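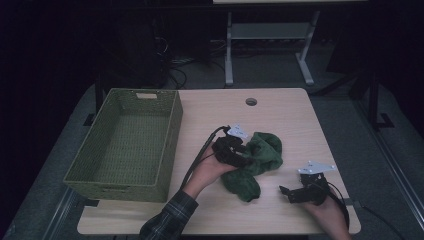 ## 3. Materiales y disposición de la mesa

### 3.1. Las prendas y los paños

El trabajo se limita a textiles pequeños de uso doméstico: paños de cocina, servilletas, toallas de manos y fundas. Quedaron fuera las sábanas y las toallas de baño, que exigen una superficie mayor que la de una mesa corriente y que en la mayoría de las viviendas se doblan sobre la cama. El conjunto final reúne 17 tipos de pieza, agrupados por tamaño y por gramaje. El color no se utilizó como criterio de clasificación, pero se anotó en cada ficha por su efecto sobre el contraste entre la pieza, la mesa y el recipiente.

Todas las piezas se lavaron dos veces antes del primer registro, sin suavizante, para eliminar el apresto de fábrica. Un paño nuevo conserva las marcas del embalaje y tiende a volver a ellas, y en las pruebas preliminares de septiembre este efecto alteraba el número de dobleces necesarios para que la pieza cupiera en el recipiente. Después del segundo lavado las diferencias entre unidades del mismo tipo dejaron de ser apreciables a simple vista. No se planchó ninguna pieza.

### 3.2. Los recipientes

Se emplearon tres familias de recipientes: cestas rectangulares de lados trenzados, cajas de paredes lisas y bandejas de borde bajo. Las primeras proceden del catálogo de Flondetti y las otras dos del de Gargate. La elección de la cesta rectangular como recipiente de referencia responde a su presencia en los hogares encuestados, donde aparecía con mayor frecuencia que las demás, tanto en estanterías de cocina como en armarios de baño.

El trenzado tiene consecuencias prácticas. La textura interior retiene el tejido más que una pared lisa, de modo que una esquina que toca el costado a media altura suele quedarse allí y obliga a empujar la pieza hacia abajo. En las cajas de Gargate la misma esquina resbala hasta el fondo. También cuenta el asa. En las cestas con abertura recortada en el lado corto, los paños finos pueden asomar por el hueco cuando se colocan muy cerca de ese extremo, y los participantes los retiraban hacia el centro en cuanto lo advertían. Este segundo gesto se contabilizó aparte, como corrección, y no como parte de la colocación inicial.

### 3.3. La superficie de trabajo

La mesa tiene un tablero claro con veta de madera y esquinas redondeadas. Se prefirió un tono claro para que los bordes de las telas oscuras se distinguieran bien. El tablero cuenta con un pasacables redondo cerca del centro del lado posterior, que sirvió como referencia para situar los objetos al comienzo de cada serie: la cesta a un lado, con el eje largo orientado hacia el fondo, y el textil al otro. La Figura 1 recoge la disposición con la cesta verde oliva a la izquierda y un paño verde oscuro arrugado a la derecha del centro.

La cesta se dejó vacía al inicio de todas las series de la primera fase. En la segunda fase contenía ya una o más piezas dobladas, y el participante debía decidir si colocaba la nueva encima, al lado o de canto. Los resultados de ambas fases se presentan por separado en la sección 4.

### 3.4. Estado inicial del textil

El punto de partida fue siempre una pieza sin doblar. Se definieron dos estados. En el estado extendido, la pieza se posaba plana, con el lado largo paralelo al borde anterior de la mesa. En el estado arrugado se tomaba por el centro, se levantaba y se dejaba caer, sin retocar los pliegues resultantes. El segundo se parece más a lo que ocurre al sacar la ropa de la secadora y fue el más utilizado.

El estado arrugado no es uniforme. Un paño de algodón grueso cae en pocos pliegues anchos y conserva cierta altura; una servilleta fina queda casi plana y esconde sus esquinas debajo. Jusosska ya señalaba esta dificultad en su guía de clasificación de tejidos para el hogar y proponía tres grados de arrugado. Tras varias pruebas se renunció a esa escala, pues los evaluadores coincidían bien en los extremos y mal en el grado intermedio. En su lugar se anotó únicamente si había alguna esquina a la vista.

Con esquina visible, la mayoría de los participantes comenzaba por ella. Cuando no la había, se observaron dos maneras de proceder: unos alisaban el conjunto sobre la mesa hasta encontrar el borde y otros levantaban la pieza para que colgara. La segunda era más rápida con toallas de manos y daba peor resultado con servilletas, que se pegaban sobre sí mismas.

### 3.5. Registro de las series

En total se registraron más de 3000 colocaciones. De ellas se conservaron 1701 para el análisis, una vez descartadas las interrumpidas, las que carecían de ficha completa y las realizadas con un recipiente distinto del previsto. La ficha incluye el tipo de pieza, el estado inicial, el recipiente, la orientación final y la presencia o ausencia de correcciones.

Se consideró terminada una colocación cuando la pieza entera quedaba por debajo del borde superior del recipiente. Este criterio se tomó del protocolo Duan con una modificación: allí se admite que sobresalga una esquina, y aquí esos casos se marcaron como incompletos. El cambio afecta sobre todo a las bandejas, cuyo borde bajo deja poco margen para las toallas de mayor gramaje.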